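Kamby Wedge Pouch Review: A Soft Place for Hard Little Things

Last updated: December

I own more pencil cases than a grown adult should, and I blame the zipper. Every one I bought in the past ten years was a flat tube with a zipper down the long side, and every one worked the same way: you open it, you see the top layer, you dig for the thing you want, and you stab yourself on a compass you don't remember buying. The Kamby is supposed to fix this by being shaped like a slice of cake.

I paid $28 for the light blue one. It also comes in gray and a brown the website calls "cocoa" and my household calls something else. The weight is listed at 164 grams, which my kitchen scale agreed with, and that's the last time anything in this review gets weighed.

First impressions

It arrived folded flat inside a mailer and looked like a deflated bath toy. Give it an hour. The padding fluffs back up, mostly, and the creases fade, mostly. Mine still has a wrinkled, slightly puffy look that I've decided is casual. If you want something crisp that sits on a desk like it has a law degree, Rinside makes a molded case for a little more money, and you will get along with it fine.

The rim is a brighter shade than the body. I assumed this was a design flourish, but on a dark morning it helps. You aim for the bright part.

Getting things in

The idea is that you load it from the wide end. Small stuff goes in first and sinks to the narrow end, long stuff goes in after. Kamby's little card says it holds "a full day's tools," and doesn't say whose day. In mine: a fistful of black pens, two green mechanical pencils, a short ruler, an eraser and a glue stick that has outlived several other glue sticks. That filled it. I could have forced in a pair of scissors, and I did once, and it spent the afternoon looking like it had swallowed a coat hanger.

The fabric has some give but not much memory. Overpack it for a week and the opening gets a bit slack. Mine recovered after I emptied it and left it alone, a treatment I would also like to try.

Getting things out

This was the reason I bought it, so I'll be fussy. Lay the pouch on its side and you can see into it from one end. You get a dark hole with pen ends in it. If your pens are all black, as mine are, the view is not very informative. The green pencils I can pick out right away. Everything else is a lottery, and I have signed at least one birthday card in highlighter.

The inside is the trouble. It gets gloomy in there, and black pens in the gloom are just more gloom. A white or yellow lining would have solved it for pennies. The Awasthi roll I used before had a pale lining and I could find anything in it, although it took up half the table and had to be tied with a string, like a roast.

Still, the dig is shorter. Two fingers go in, two fingers come out with a pen, and usually it's a pen I can live with.

On the table

It's at its best lying on its side with the mouth pointing toward you, or at least toward whichever hand is doing the work. The flat edge sits down properly and doesn't rock. I keep mine on a butcher-block top that has scuffs and stains older than some of my opinions, and the pouch hasn't added to them. There's no metal on the bottom to scratch anything.

Standing it up on its wide end, as the card suggests, is another matter. It will do it when half full. Completely full, it leans, thinks it over, and lies down. I stopped picking it up after the first few days.

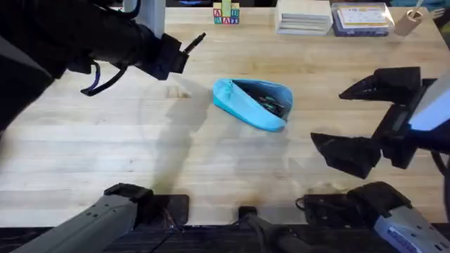 Cleaning

Ink got on the shell in the first week. I dabbed it with dish soap and a damp cloth and it went from a dot to a cloud. A second go took out most of the cloud. The tag says hand wash and air dry, and drying took overnight because of the padding. Light blue was my choice, so I can't bill Kamby for that.

How it compares

The Ruslow is cheaper and has an inside pocket, and the pocket is exactly the size of nothing I own. The Rinside protects things better and is a pain to open with one hand. The Awasthi wins on seeing what you have and loses on everything involving string.

Should you get one?

If you carry a modest bunch of pens and want them near your elbow, yes. If you carry a lot of them and they're all the same color, buy a jar. I'm keeping mine, with one change: I've put colored tape on the ends of the black pens. It looks terrible and works very well.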